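Calloway three-drawer cabinet, reviewed after 91 days

Assembly took 6 evenings of short sessions, mostly spent squaring the runners.

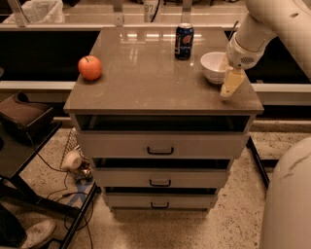

Finish is the weak point. The glossy top shows every streak from overhead lighting, though it is wide enough for a bowl, a Pepsi can and an apple with space left over. Fingerprints wipe off with a dry cloth – polish makes them worse.
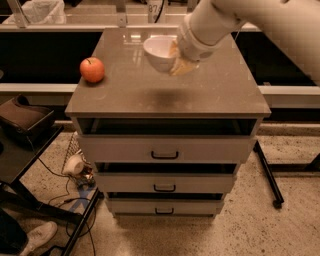 Drawer travel is 274 mm and stays smooth when loaded. The Clollmont runs quieter but costs more.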